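What I Did With My Coins This Summer

Sep 19, 2018

I said in June that I would write an update on my crypto holdings once the summer was over, so I sat down last night and went through everything. It took longer than I expected. I had coins on two exchanges and in one phone wallet, and I had not kept good notes.

The total came to $2,821. That is a good deal less than it was in January, and a little less than I paid. I put the money in over several months last year, mostly Bitcoin, with some Ether and a small amount of Litecoin. I never had a plan beyond buying a bit after each paycheck.

Asanka Weerasinghe, who I used to work with, sold all of his in the spring and told me to do the same. I didn't. I am not sure he was right or wrong, but he has a new transmission in his car and I don't.
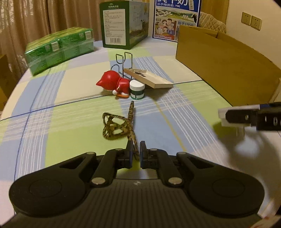 The Litecoin is gone now. I sold it in June for around $190 and moved the cash back to my checking account. The transfer took 3 business days. I had it in my head that the price would come back by the end of the month and I would regret it, but the price kept going down, so for once my timing was fine. It was a small position and I was tired of checking on it.

The Ether I kept, and that has been the worst of the lot. I have stopped looking at the chart every morning. I look when I pay bills, and that is enough.

Moving off the exchange

The other thing I did was take my Bitcoin off Cloline. I had no trouble with them, but their withdrawal fee went up twice and the support replies got slower. Wakana Hosoda had been telling me to hold my own keys since last fall, and she walked me through it over the phone.

I sent $40 worth first as a test. It showed up in the new wallet in under an hour. Then I sent the rest and did not enjoy the wait. I had read the address back to Wakana four characters at a time and still thought I had gotten it wrong.

The recovery words are written on paper and stored in two places. I won't say where. I did not take a photo of them or put them in my email, and you shouldn't either.

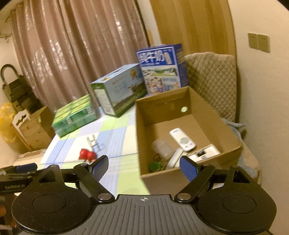 Taxes

I owe a correction here. In an older post I wrote that trading one coin for another was not something you had to report until you cashed out to dollars. Hina Dhanial left a comment saying I should check that, and she was right. In the US it counts as a sale. I had made several of those trades and had to go back through my exchange history to find what I paid for each coin.

The export file from Cloline had the dates in a different time zone, so a couple of trades landed on the wrong day. I fixed those by hand in a spreadsheet. I am keeping the spreadsheet up to date from now on.

I don't plan to buy any more this year. What I have will stay in the wallet, and I'll post again when something changes.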